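Household Organizing, Evening Section
Handout for Week 6: Drinkware, and the Business of Where Mugs Live
Divya Rodrigues

Okay, first things first. The drawer homework was lovely, I read all of it over the weekend, and whoever wrote two pages on a single potato masher, I enjoyed every word. Grades are by the door. If your name has a little dot next to it, see me at the break, it's nothing bad.

This week we're on mugs. I put them in their own session because they cause more trouble than anything else in a kitchen that size. Plates stack. Bowls stack. Mugs sort of stack, and then you open the cabinet at six in the morning and one comes down on the coffee maker (ask me how I know).

Where they can go

Cabinet shelf, one layer. Fine if you have the shelf. Measure the tallest mug first and then set the shelf height, please, in that order! Leave enough room to get your knuckles in over the top. People forget the knuckles every single year.

Cabinet shelf, two layers. You need a riser for this. I don't love stacking mug on mug, because the rims take the wear.

Hooks under the cabinet. Good for thin walls and small handles. Check what's below them. Hooks over a stove collect grease on the mugs, and you'll be washing things you never used.

Mug tree. A post on a base with arms sticking out. It's my favorite for a small household, and it's what most of tonight's practice is on. Three people or fewer, one tree, and you've got your whole cabinet shelf back.

Loading a tree

Start with the heaviest mug and put it on a low arm. Then go across to the other side for the next one, so the weight doesn't all end up leaning one way. I had a student load the whole left side of hers first, in the Bernuvdale kitchen, and over it went with everything on it. We swept for a while.

Hold the mug by the body or by the handle, whichever lets you see the gap in the handle and the end of the arm at the same time. That's really the whole trick. Most of the missed tries I watch happen when a hand is covering the gap. Turn the mug on its side if you need to, bring the handle over the end of the arm, slide it in toward the post, and let the weight settle before you let go. Don't drop the last half inch — settle it.

Taking one off is the same thing backward, and the usual mistake is pulling straight out. Lift a little, then out.

Square handles versus round ones: a squared-off handle sits flatter on a straight arm and swings less. A small round one swings a lot, so give it an arm with nothing next to it. Very big handles go on anything, bless them.

Clear the table before you start. I know you want to jump in, but push the extra things well back or take them off altogether. You want open table on both sides of the base.
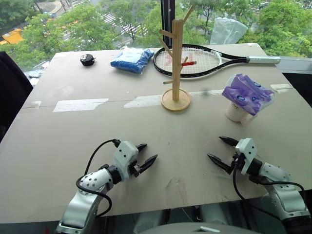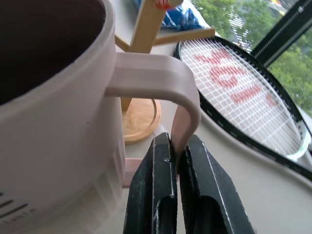
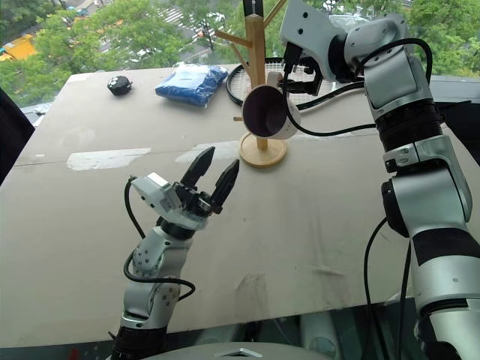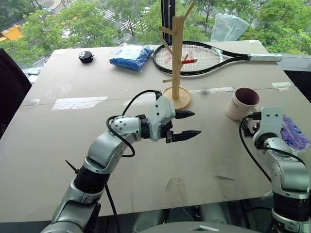
One tabletop, with the mug and the wooden tree in the last three.

Practice for tonight

Work in pairs. One tree per pair, and mugs from the crates on the back counter (the Dunent crate has the heavy stoneware, the Letitz crate has the light stuff, and please put them back in the right one). Load the tree, unload it, then swap and do it again using your other hand. I'll come around and be annoying about the order you pick.

After that, do the shelf version with the same mugs and a riser, and write down which one you'd want to live with. A few lines is enough. I'm not looking for the tree every time, by the way! If you have a cat, for instance, I'd expect you to argue for the shelf.

For next session

Go through the mugs at home. Take them all out, every one, including the ones in the car and on your desk. Put back only what gets used in a normal week and box the rest for a month. Note how many went in the box and which ones you fished back out.

Reading is the Suvarna packet, the section on open storage. Skip the part on display lighting, it's very long and we don't need it. The packet is 50 cents to copy at the front office, or you can borrow mine.

We start Monday at the regular time. Bring a tape measure, and an apron if you like one, as we're doing pantry jars and there will be flour.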